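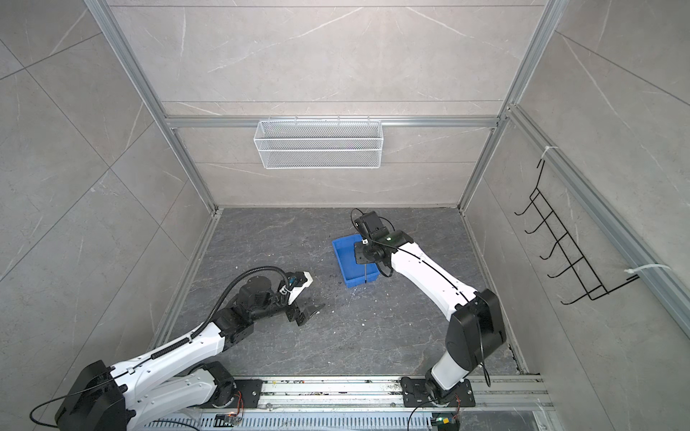 Two arms, one rail, and a floor that eats my calibration

Asked in Home Builds and Shared Workshops
Thursday, September 14, 2023

I have a two-arm cell at our shared workshop, built into a tiled box on aluminium extrusion. Both arms sit on their own plates on one rail along the front. The idea is that one arm reaches into a blue tray and the other takes whatever it is handed, and I go and have a cup of tea.

The tea part works. The handover is good for the first 8 or so goes and then drifts. The right arm starts coming down closer and closer to the tray wall, and the left one closes its gripper politely on thin air. If I home everything it behaves again for a while.

So far I have swapped the cable to the wrist, slowed everything down, and rewritten the handover code, which was fun but changed nothing. The control boards are the little Plalteck ones. The rail is a plain length from Lesteo, 253 mm longer than I needed because that was the length they had. Is this a motor problem, a software problem or a me problem? I have a budget of 200 quid and would like to spend none of it.

Posted by tilebox_dave_not_dave

mamo_owner
Get a Mamo controller. I had drift and then I bought a Mamo and now I don't. Can't say why. The manual is very short.

slowsolder
Before you buy anything, clean the thing. There are crumbs all along that rail and all over the floor. If a plate was bolted down on top of a bit of grit it will rock very slightly each time the arm stretches out, and a tiny rock at the shoulder is a big miss at the far end of a long forearm. Take both plates off, wipe the rail and the undersides, and put them back with the bolts done up evenly.

Then find out which arm is lying. Stick a bit of masking tape on the floor, mark a cross, and send the right arm to it over and over with the left one switched off. Then swap. You may well find one arm is perfect and has been taking the blame for months. If both are fine on their own, look at the tray. Yours is a plastic bin on a smooth floor, and every time a gripper brushes the side it can shuffle along a hair. Homing the arms wouldn't cure that, but if you nudge the tray straight while you're in there (I always do, without noticing) it would look as if it had.

Two strips of double-sided tape under the tray costs pennies. A pair of corner stops screwed to the floor is better, if you can face drilling it.

One more, while you have the spanners out: the loose cable hanging off the left shoulder. Mine was like that until February, when it caught under the plate at full stretch and pulled the arm off its mark a touch at a time. Tie it back with enough slack for the furthest reach, then move the arm through everything by hand with the power off and watch it.

gantry_and_sons
Agree with the tape test. I'd log the motor temperatures too. On my Skerkeo arm the shoulder got warm after a few minutes and the zero wandered with it, and letting it sit through a biscuit fixed it in much the way homing does for you. If yours goes wrong after the same number of minutes whatever speed you run, suspect heat. If it goes wrong after the same number of handovers, suspect something being knocked.

tilebox_dave_not_dave
Did the masking tape. Right arm hits the cross every time, left arm is wandering off towards the back wall like it has left the oven on. Plate coming off tonight. I have also cleaned the rail, and would like it noted that I own a vacuum cleaner.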